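Course 343: Office Practice and Records
Handout 5 — Arranging the Desk Surface
Instructor: Lucía Llorente

Purpose
Students will learn to assign each item on a desk to a fixed location and to return it there at the close of a work period. This handout supports the practical exercise due 18th June.

Principles
The desktop is divided into two zones. The front zone is reserved for the task in hand. The back zone, along the wall, holds supplies and reference items. Ortuño's course reader calls the back zone "the shelf without a shelf."

Small supplies belong in a compartment organizer. Notes and tape should sit toward the front of it, where they can be reached without moving anything else. Flat items, such as a calculator, are kept beside the organizer and never beneath papers. Stamps stand on their base — ink pads are stored closed, in the drawer.

A clock should be visible from the chair. Books stand upright against the wall.

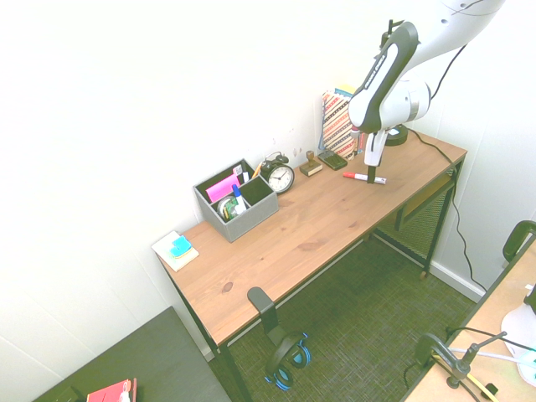

Figure 2. Back zone with gray fabric organizer, twin-bell alarm clock, rubber stamp and calculator. A red marker lies on the desktop near the back right.

Exercise
Working in pairs, set up a desk according to the principles given. Allow roughly 5 minutes. Submit a labeled sketch of both zones to Marwa Ashour.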